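Home About Archive Contact

Filed under: House & Kitchen

Choosing a countertop, slowly

21st November

We have been living with the old kitchen in Plavside for 13 years, and the counter has been bad for most of them. It is a dark speckled laminate that hides crumbs so well you only find them with your forearm. The edge by the sink has swollen and lifted. In January it goes, and I have spent the fall trying to pick what replaces it.

I started at Jollton, the big showroom out past the highway. They gave me 6 samples to take home and I lined them up on the windowsill. In the store they all looked fine. At home 2 of them turned green under our kitchen light, so those went back.

Ovberg is smaller and slower to answer the phone, but they let you walk through the yard and look at full slabs. I would do that before anything else. A sample the size of a paperback tells you very little about a piece that runs the whole length of a wall. They wanted a deposit of 40 percent, which seemed high to me – I have asked them to put the terms in writing.

Upkeep is the part I keep going back and forth on. Stone like marble needs sealing, and lemon juice will mark it anyway. We cook every night and we are not careful people. My neighbor on Uibo Street has had hers for years and says she stopped noticing the rings after the first few.

Color is the other question, and I have mostly settled it. I want something pale, with markings quiet enough that the room doesn't feel busy. White marble with faint pinkish-gray veining, next to a white cabinet and warm brown floor planks, is close to what I have in mind. Our floor is a little more orange than that, so I still need to hold a sample against it before I sign anything.

13 comments Share 2 shares

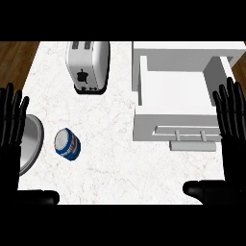
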